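**Floor marking tape** is adhesive tape laid on a floor, mat or bench to divide it into work areas. White and yellow are the usual colors. On dark rubber or textured mats white is preferred for contrast.

Tape is sold by width and roll length. The Prudex catalog lists a vinyl grade 2 inches wide and a heavier grade 6 inches wide, both 250 microns thick. Narrow strips mark the limits of a sorting area, and wide strips separate one station from the next.

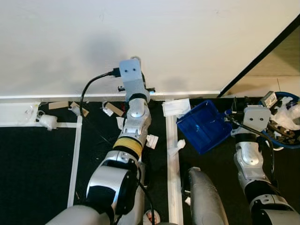
Strips may meet at a corner or stop short of it. Open corners lift less under sweeping. Textured surfaces reduce the contact area of the adhesive, and the Drurell method calls for a hand roller along the full length of each strip.

Removal is done at a low angle. Residue is taken off with a citrus cleaner. Trays, baskets and scrap cardboard are cleared from the mat first.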